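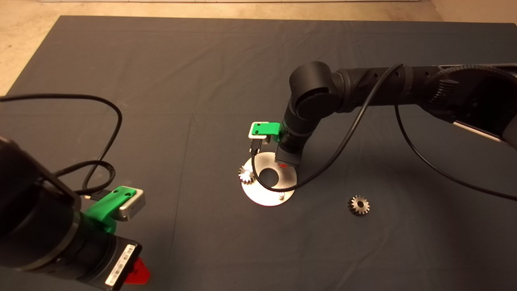 Progress report to Plorlow, November 3, 2022

It's been a really good stretch on the Trillik gear bench! The plate, the peg and the bronze-coloured spur gear are all on the bench, and the dark cloth makes small metal parts so much easier to spot. We've spent 868 of the grant since September, mostly on gears from Lepik.
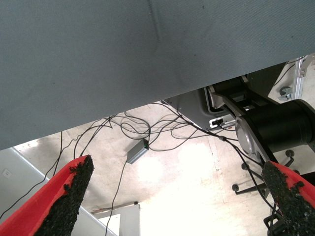 Cabling is the next job, and Roscoe Greenberg has set aside 3 days to get the leads up off the floor. Ieva Jankauskaitė will send the parts list separately.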